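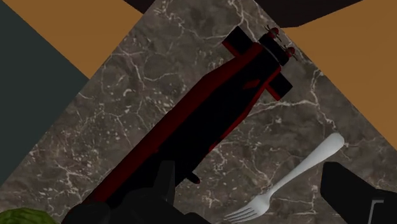 Feine weiße Adern, unregelmäßig verzweigt, auf graubraunem Grund.

Marmor in der Küche: Was die Säure mit dem Kalk macht

Marmor besteht überwiegend aus Calcit und liegt auf der Mohs-Skala bei Härte drei. Eine Messerklinge hinterlässt Kratzer, ein Spritzer Zitronensaft eine matte Stelle. Im Handel wird beides gern unter dem Begriff Fleck geführt, technisch handelt es sich um verschiedene Schadensbilder.

Beim Fleck dringt ein färbender Stoff in die Poren ein. Bei der Verätzung reagiert die Säure mit dem Calciumcarbonat, die Politur geht verloren und das Licht wird diffus gestreut. Eine Imprägnierung verzögert den ersten Vorgang. Gegen den zweiten hilft sie kaum, da sie die Poren auskleidet und die Oberfläche selbst offen bleibt.

Annapurna Salian leitet die Werkstatt des Steinbetriebs Nernik und hat dort 169 Musterplatten mit Essig, Rotwein und Öl prüfen lassen. Polierte Platten zeigten nach fünf Minuten Essigkontakt durchweg Glanzverlust. Auf geschliffenen Platten war die Veränderung schwerer zu erkennen — vorhanden war sie auch dort.
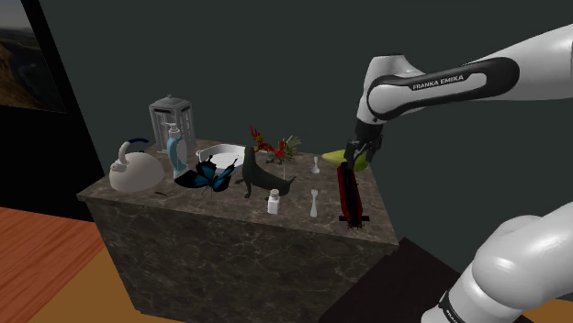

Braun, grau und cremefarben marmorierter Block vor dunkler, schiefergrauer Wand.

Für stark genutzte Flächen empfiehlt Salian deshalb einen matten Schliff. Leichte Verätzungen lassen sich mit Marmorpolierpulver und Filzscheibe nacharbeiten, tiefere müssen nass geschliffen werden, in der Regel bis Körnung 1000. Zur täglichen Reinigung genügt ein pH-neutrales Mittel. Entkalker und Essigreiniger scheiden aus.

Ekene Wike, Planer bei Randwood, verweist auf die Adern. Sie folgen häufig alten, mineralisch verheilten Rissen und können beim Zuschnitt brechen. Ausschnitte für Spüle und Kochfeld legt er möglichst quer zum Aderverlauf an, schmale Stege werden rückseitig mit Glasfasergewebe verstärkt.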